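Do Plants Like Being Talked To?

People say that if you chat to a plant, it grows taller. Maybe. But how would you know?

Say you talk to one bean for 18 days and it shoots up. Big deal. Beans do that anyway! You need a second bean, same pot, same window, no chatting. Even two beans can fool you. One may just be a weak seed. Try 83 of each and I might start to listen.

And watch out for your breath, your watering and your wishful thinking.

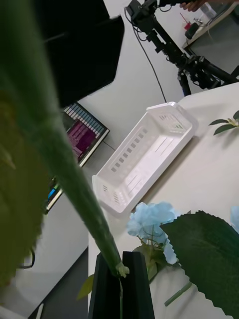
Fake flowers never grow, whatever you say to them. 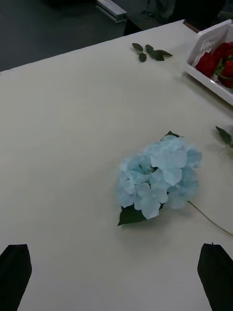
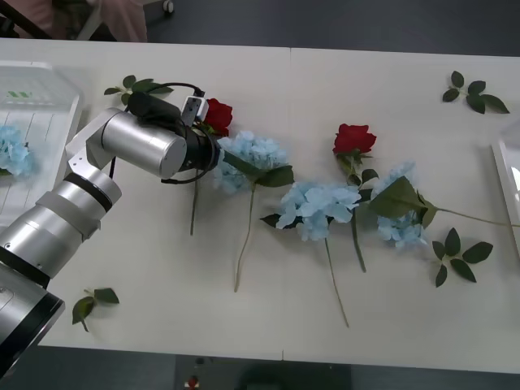 Matine wrote in to say that singing works better. Did you keep a quiet bean, Matine?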